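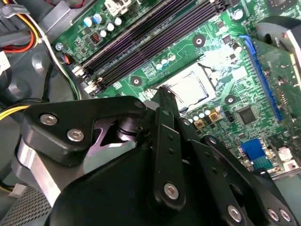 Maren Tolliver

3.2 Why people hang on to old desktops

Figure 1. Green motherboard in a gray desktop case.

I went into this part of the study thinking money would explain nearly everything, and boy, was I wrong. We mailed the survey to households in Vodby and Skumau in September and got 445 back (the Skumau ones came in late, which is why Table 2 has a gap). Of those, 59 said they had a desktop at home that hadn't been switched on in over a year. I called as many of those folks as I could, mostly after dinner, and they were wonderful talkers!

Photos came up over and over. People knew there were family pictures somewhere on the drive and didn't want to hand the machine over until they'd gotten them off. Plenty of them had been meaning to do it for eight years. Others liked having parts on hand, and a case with its board still mounted inside (Figure 1) felt to them like something you could fix someday, so it stayed in the closet.

The Esusetti drop-off site takes desktops for free, but few callers had heard of it. I had coded that as "no access" in my first pass and later moved it to "no information," so the totals here differ a little from the ones in our earlier report.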